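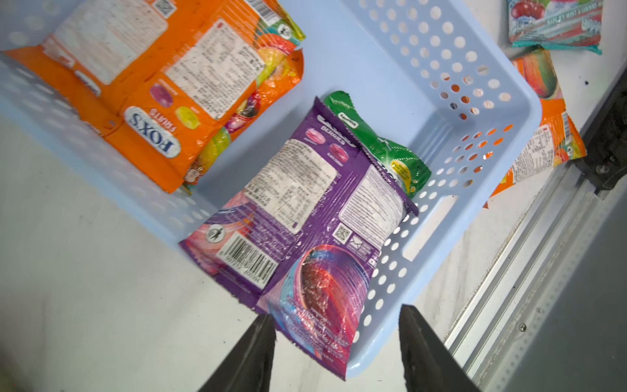 A snack bag with a white text sticker on its back side, in a plastic basket.

Small food shops will have to check stick-on labels before the goods are sold

Shops that sell packaged food from other countries will have new duties from March, when the town's revised rules on product labels start to apply. The main change is for the stickers which are added to the back of a package when the original text is in another language. Until now, the importer was the only one responsible for them. Under the new rules, the shop must also check that the sticker is present, that it can be read, and that it does not cover the date.

The town food office explained the rules on Tuesday evening in a meeting at the old Felex building. It was full, and several shop owners had to stand near the door.

Laurențiu Avram, who leads the inspection team at the office, told the meeting that the number of complaints about labels has grown every year. Most of them are not about dangerous food. People write that the letters are too small, that the ink comes off with the fingers, or that the list of ingredients stops before the end when the sticker was printed on a wrong size.

"A customer with a nut allergy stands in the shop and turns the bag to the light, and still he cannot read it," Avram said. "For this customer it is the same as if there was no label at all."

During its last round of visits, the office looked at 2512 packages on the shelves of small shops, market stands and gas stations. In 230 of them the sticker had some problem. The most common one was the position of the sticker, placed over a fold or a seam, so that part of the text was lost. Sweets, chips and dried fruit had more problems than cans and jars, where the surface is hard and the paper stays flat.

The rules ask that allergens are printed in bold letters or in capital letters, and that the name and address of the importer are complete. A telephone number is recommended but it is not required. If the package has several languages and one of them is English, no sticker is needed, on the condition that the English part contains all the same information as the others.

Shop owners at the meeting had mixed opinions. The owner of a corner store on Skarnier Street said that she receives about 40 new products in a month, and that she has one employee, who works only in the afternoon. She asked if the office expects her to read every bag. Avram answered that it is enough to look at one package from each box, and to write down the date of the check in a notebook or in a computer file.

The manager of Iyengar Foods, a family shop which sells spices, tea and sweets, was more positive. He said his shop already sends back boxes with bad stickers, and that the suppliers learned quickly. In his opinion the bigger difficulty is with sellers who bring goods in their own car and have no importer behind them. The office agreed that this is a problem, and said that such goods will be taken from the shelf if no responsible company can be named.

Another question was about repackaged food, for example when a large bag is opened and the smaller bags inside are sold one by one. In this case each small bag must have its own label. A card placed on the shelf will not be accepted, with the exception of fresh bread and pastry, for which the older rules stay the same.

In the first months there will be no fines. A shop with wrong labels will receive a letter and will have two weeks to correct them or to return the goods. After a second letter the inspector can order that the product is removed from sale. The amount of the later fines is not decided yet, and the town council will discuss it before the summer.

Drilex, a local printing company, will offer a short course for shop owners who want to print their own replacement labels. The course is free, but the places are limited and it is necessary to sign up at the food office, by telephone or at the front desk. A sheet with the minimum letter sizes can be picked up at the same desk, in English and in Spanish.

Customers who find a label they cannot read are asked to keep the package and the receipt, and to bring both to the office.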